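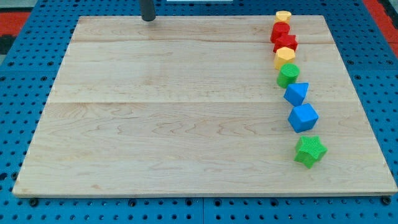 Attachment 1: cell 2, maple board and shape blocks on the blue table, rod over the upper plank.

Ticket: Cell 2 contacts the board at the far end of the block row
Site: Radebe workshop
Equipment: Tostum arm on blue perforated table, Arkevura controller, Ternari job software
Priority: Normal
Status: Closed, with one follow-up item
Opened: December

Problem as reported

The arm stops with a contact fault when it goes down at the far end of the row. Positions at the near end run without trouble. The fault does not come up every cycle. On the day shift it was cleared from the pendant and the job was restarted, and it came back before lunch. The operator found a short scuff on the maple board and stopped the cell.

The cycle counter read 3,504 when the cell was stopped.

Job setup at time of fault

Board: maple, three planks glued edge to edge.
Parts: the plastic shape blocks, run along the right side of the board. Yellow hexagon at the far end, green star nearest the front.
Program: the normal sort job, no edits logged since November.
Speed: production speed.
Work frame: BOARD_2, taught when the board was first installed.

Log

8:10 a.m.
Cell locked out. Looked over the board, the table and the arm. Scuff is short and shallow, on the upper plank. You can feel it with a fingernail but it does not go into the wood very far. Left the board in place so we could measure it as it was running.

8:35 a.m.
Checked the rod for play by hand. No movement at the mount. Mount screws held at their torque mark. Tip is clean, no flat spot on it. Not replacing it.

8:50 a.m.
Power back on, manual mode. Jogged the arm to the home position and compared it with the alignment marks on each joint. All joints on their marks. Ruled out a lost home position.

9:15 a.m.
Ran the job in single step at 10 percent speed with the blocks in place. Near positions looked right. Clearance got smaller going toward the far edge of the board. At the far yellow hexagon the arm came down low and the contact input flickered, but it did not fault at this speed.

9:40 a.m.
Took the blocks off and touched off at the four corners of the board with a feeler gauge, using BOARD_2 as the active frame. The two near corners matched the stored height. The two far corners were both high, the left one by 2 mm and the right one a little less. So the program thinks the board is lower at the back than it really is.

10:05 a.m.
First guess was that the board had warped. It has been next to the heater since the weather turned. Put a straightedge across all three planks, then along both glue seams. No gap worth writing down. The board is flat. It is sitting tilted.

10:30 a.m.
Took the board off. Found packed sawdust and two small chips of hard plastic on the table where the far side of the board rests. The holes there were full too. Somebody had been wiping the table around the board and pushing the dirt under the back edge. Vacuumed the holes, wiped the table and the underside of the board with a dry cloth.

10:50 a.m.
Checked the table itself while the board was off. Laid the straightedge over the seam between the table panels. No step. Snugged the panel bolts anyway. One took an eighth of a turn, the rest were tight.

11:20 a.m.
Board back on. Touched off at the corners again. Near corners unchanged. Far corners now within a hair of the stored height. That accounts for most of the error.

11:45 a.m.
Taught BOARD_2 again using the three-point method. Origin at the near left corner, second point along the near edge, third point at the far left corner. Saved the old frame as BOARD_2_OLD in case we need to go back to it.

Note for whoever does this next: the Ternari screen shows the new frame as soon as you press Save, but the Arkevura controller keeps using the old one until the job is unloaded and loaded again. I lost twenty minutes on this. If the numbers on the screen look right and the arm still goes to the old place, reload the job.

12:40 p.m.
Job reloaded. Blocks set out again to the setup sheet, far end first. Single step at 10 percent, full row. Clearance even from one end to the other.

1:15 p.m.
Ran in auto at half speed. No faults. Raised to production speed.

3:30 p.m.
200 cycles done at production speed with no contact faults. Stopped the cell and checked the board. The old scuff has not grown and there are no new marks. Rubbed the scuff down lightly with fine paper along the grain, wiped off the dust, and checked that spot again with the gauge. Same height as before.

3:45 p.m.
Cell handed back to production.

Cause

Dirt packed under the far side of the board raised it out of the taught plane. The arm went to its programmed height and met the wood early.

Why it came and went: I think the board was rocking slightly on the chips. Did not prove this before cleaning them out.

Changes made

Table and holes cleaned under the board.
Panel bolts checked and snugged.
Work frame BOARD_2 taught again, old frame kept as BOARD_2_OLD.
Scuff dressed.
Setup sheet changed: lift the board and vacuum under it at each weekly check. Do not use the air gun near the table.
Setup sheet changed: touch off at all four corners after the board goes back on. The old sheet only asked for the near two, and those were the two that read fine.

Parts used

None.

Follow-up

Contact fault limit is set higher on cell 2 than on cell 1. No record of who raised it or when. With the cell 1 setting this would have tripped sooner and probably would not have marked the board. Leaving it alone until we can try the lower setting over a full shift. Opened as a separate ticket.

Reply from production, next morning

Ran overnight, no stops. OK to close.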